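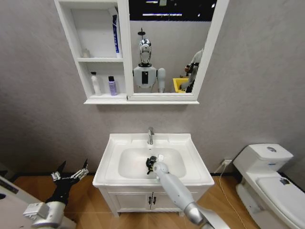 Wall cabinet with mirror, two shelves on the left.

Ticket: Celebrity interviews on Plullby showing the wrong pull quote
Queue: Web publishing
Reported by: Esperanza Lorente, entertainment desk
Assigned to: Algirdas Lill
Status: Closed
Priority: 2

Report
The Freya Birkett interview (actress, on leaving the series Nesto and moving back in with her sister) shows a pull quote from a different article. The quote on the page is about a canceled wedding and belongs to the Baltasar Barrios profile. Birkett's agent called the desk at 9:40 asking for it to come down. Body text is correct. Mobile and desktop both affected.

9:52 -- Lill
Reproduced. Quote block ID on the Birkett page is 29. Block 29 in the quote library is the Barrios wedding quote. Editor preview shows the right text, so the fault is between Illus and the page build. Quote block hidden on the live page for now.

10:15 -- Lill
Checked the other interviews published since the March template change. 22 carry a pull quote, 3 of them wrong. All three were duplicated from an older article instead of started from a blank template.

10:31 -- Lorente
Confirmed on our side. I copied the Barrios piece to keep the layout and then typed over the quote. Nothing warned me.

11:05 -- Aiman Tuhumury
Duplicating an article copies the block ID along with the text. Typing over the quote changes the local draft, and the preview reads the draft. The build reads the library by ID and gets the old text. Same cause as the Nowicki red carpet gallery, where captions were swapped.

11:48 -- Tuhumury
Patch on staging. Duplicate now clears the block ID and a new one is issued on first save. Existing articles are not touched and have to be re-saved by hand.

1:20 -- Lill
Patch live. Re-saved the three articles and purged the page cache. Purge took roughly 2 minutes. Birkett page now shows her own quote on both layouts. Block unhidden.

1:34 -- Lorente
Looks right here. Agent informed. The newsletter version still has the wedding line -- can that be changed?

1:41 -- Lill
No, already sent. Correction goes in the next issue, text to come from the desk. Closing.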